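12 Shares

3.2 Meal records and glucose data

Participants in the Trarncombe cohort wore a continuous glucose sensor on the upper arm and kept a written meal record over the same period. The sensor stored one value every 15 minutes. Records were kept on paper, since a pilot round had shown that older participants skipped entries when asked to use a phone. Each entry gave the time of the first bite, the foods eaten, and the portion in household measures (cup, tablespoon, slice). Of the 279 adults enrolled, all had type 2 diabetes treated with diet alone or with metformin; anyone using insulin was excluded at intake.

Entries were coded by two readers, Yu-ting Yen and Hywel Gwilliam, working apart from each other. Carbohydrate content was taken from the food table used in the earlier Grutville study, with local dishes added by hand. Where the two readers differed by more than 10 g of carbohydrate for a single meal, the entry was discussed and a joint value recorded. Meals with no stated portion were dropped. This left 1641 breakfasts for analysis — lunches and dinners are treated in Section 3.5. 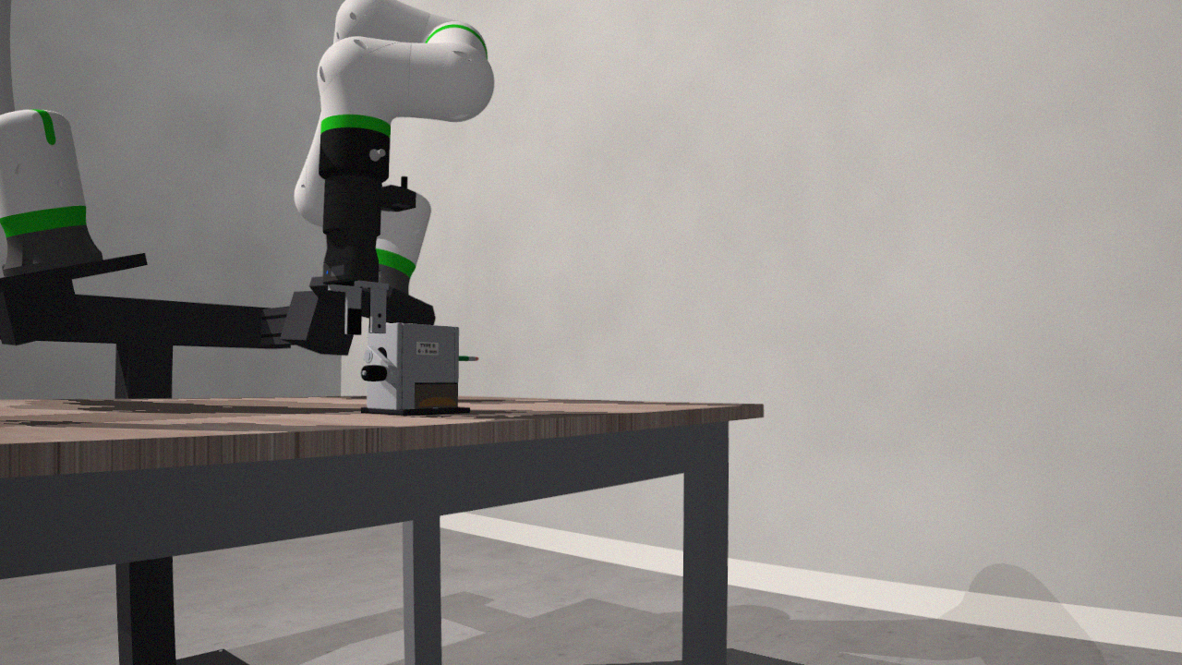
Figure 4. Simulated view of two robot arms at a table, the right-hand arm reaching down to a small gray device.

The main exposure was the length of the overnight fast, defined as the time between the last entry of one day and the first entry of the next. Water, black coffee, and plain tea did not end the fast. Coffee with milk did. We grouped fasts into three bands: under 10 hours, 10 to 12 hours, and over 12 hours. The bands were set before the glucose data were opened.

The main outcome was the rise in glucose after breakfast, taken as the highest sensor value in the two hours after the first bite minus the mean of the two values just before it. Area under the curve was computed by the trapezoid rule over the same two hours and is reported as a secondary outcome. Single missing values were filled by straight-line interpolation. If two or more values in a row were missing, the breakfast was left out.
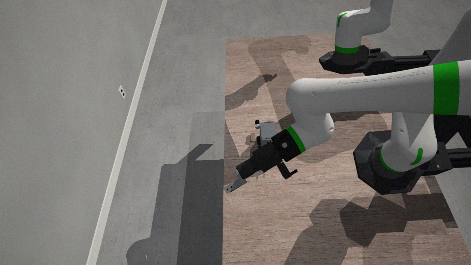

Breakfasts eaten within an hour of moderate exercise were flagged and kept in the main model, then removed in a sensitivity run. The same was done for days on which the participant reported a cold, fever, or poor sleep. Neither change altered the order of the three bands. Removing the exercise days widened the interval for the longest band, where there were fewer breakfasts to begin with.

A mixed model was fitted with a random intercept for each participant. Fixed terms were fasting band, carbohydrate in grams, fiber in grams, age, sex, and metformin use. Lu's correction for repeated meals was applied to the standard errors. Carbohydrate entered the model as a continuous term after a check for curvature gave no reason to do otherwise. Confidence intervals were drawn from 4000 bootstrap samples, resampled by participant and not by meal.
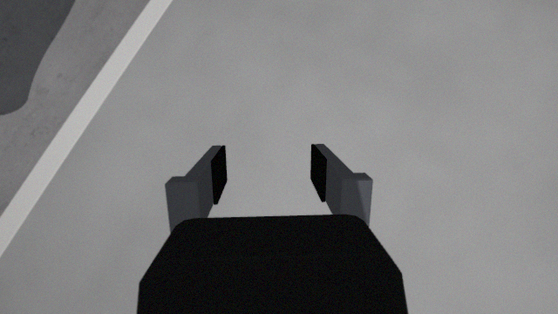
Figure 5. Black gripper housing over a medium-gray surface, seen from directly above (simulated).

Two limits of the meal record should be noted. Late snacks are known to be underreported, and a missing snack makes a fast look longer than it was. We checked for this by searching the overnight sensor trace for rises with no matching entry. Nights with such a rise were moved to a separate group and are listed in the supplement. Second, portions in household measures are coarse, most of all for rice, oatmeal, and other foods that are spooned from a shared pot.

Sensor files were cleaned with the Veterent package, default settings throughout.

3 Comments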